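包装车间上了机械臂，老员工该学点什么？会不会过两年就没位置了？

发帖：夜班第三杯咖啡
分类：职场 > 工厂与仓储

各位好，我在一家做小零件分装的厂里干了8年，一直在码盒那条线。去年11月公司从Clirkine那边订了几台机械臂，现在两台已经上线，剩下的说是夏天陆续到。

线上原来的活儿是把零件盒按颜色分好，摞起来，放进格子里，再推走。现在分和摞基本归机械臂，我们改成补料、看屏幕、出了错去复位。班长说不裁人，但是有两个同事已经调去Clerville的仓库了，说是自愿的，我也不好多问。

工资暂时没变，可是计件奖没了，改成岗位补贴，每月200。以前手快的时候我一个月能多拿900，这一下差得有点多。另外站在旁边盯机器，比自己动手累，眼睛酸，人还犯困，夜班尤其难熬。

想问问有过类似经历的朋友：一是这种补贴能不能谈，二是公司让报名学操作和简单编程，我四十多了，数学一般，值不值得去？

——————
回答者：老螺丝钉
获赞最多

去学！别犹豫，我就是这么过来的。

我们厂比你们早一点，用的是Detideck那套系统，界面丑得要命，但是真不难。所谓“编程”，我们那会儿就是拖着手臂走到一个点，按保存，再走下一个点，跟教新来的徒弟摆货差不多。数学？我到现在没用上过几次，反倒是你在码盒线上那8年的手感特别值钱——盒子哪边容易滑、哪批料尺寸偏大，调机器的工程师根本不知道，得跑来问你。

补贴的事我这么看：别一个人去谈，几个人把活儿写清楚再去。我们当时列了张单子，一个班里补料几次、复位几次、清理传感器几次、夜里报警谁去处理，写完自己都吓一跳，原来干了这么多以前没有的事。后来公司把“复位和异常处理”单独算了一项，钱没全补回来，补了一大半吧。你那个计件奖，先翻翻合同和工资条，看写的是“奖金”还是“计件工资”，说法不一样，谈起来也不一样，拿不准就问工会或者当地的劳动部门，别光听班长讲。

盯机器犯困这个太真实了哈哈，我们后来改成一小时换一次岗，一个人盯、一个人补料，轮着来，好很多。眼睛酸的话看看屏幕是不是正对着顶灯，我们把屏幕转了个方向就舒服多了。

——————
回答者：柚子皮
6月20日 星期六

我说点不那么好听的，楼上运气不错，不是每家都这样。我在Czarnecka的厂里待过，培训报了名，课上完了，岗位却没给几个，最后会调机器的还是那几个年轻的。所以报名之前最好问清楚三件事：学完有没有证，算不算工时，学完以后岗位名称改不改。名称不改，以后谈钱就没依据，这是我吃过的亏。

不过课本身我觉得还行，第一周全是叠方块，看着像幼儿园手工课，可是特别容易看出自己哪里没调好。高度差一点，上面那块就压歪；松手早一点，整摞就跑位。我那时候练了两个晚上才摞稳三块，回家做梦都在对位置，跟码盒其实是一个道理，你上手应该比我快。

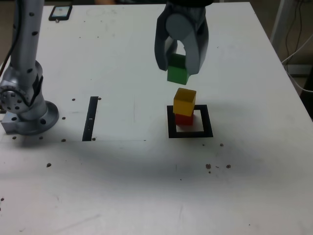

夹爪夹着绿色方块，下面是黄块和红块，方块立在桌上的黑色方框里。

还有一个小建议，自己备个本子，每次报警写下代码和当时在放什么料。我们那套系统翻来覆去就那几个代码，1,866我到现在都背得出来，一跳这个准是料架没推到底。过一阵子你手里就有一份别人没有的东西，谈岗位的时候拿出来比说一百句都管用。

——————
回答者：路过的叉车

我们厂也上了，我倒是觉得轻松，腰不疼了。钱少了是真的。想学就学呗，反正上班时间坐教室也有工资，先问问有没有空调。

——————
发帖人补充：

谢谢大家！合同翻出来了，写的是“计件工资”，下周和另外几个同事一起去问。班也报了，算工时，证的事人事还没回我，有消息再上来说。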